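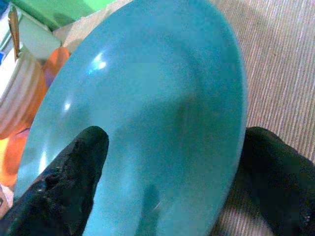
How far ahead can you blow up balloons for a party?

The evening before is fine for ordinary latex ones filled with air, as long as they stay indoors and away from the radiator. Foil ones last a good deal longer.

I had 60 to do for the hall at Clarnstead, so I started after tea and finished just before ten. I used the hand pump, which is slow but saves your cheeks. The bag came from the market in Plilldale and the colours were mixed, mostly blues and greens with a few whites.

I stop before they go pear-shaped at the neck. A balloon blown up too hard goes thin and squeaky and pops when it touches anything rough. If one looks too tight I let a bit of air out before tying it. I lost 2 to the hedge last year carrying them to the car, so now they travel in old duvet covers, a dozen or so to each.

For the arch I tie them in fours and wind them round a length of garden wire. Loose ones go on the floor for the little ones to kick.

The next party is in December and I have been asked for red and gold. I still have 5 packets of ribbon in the drawer, none of it red.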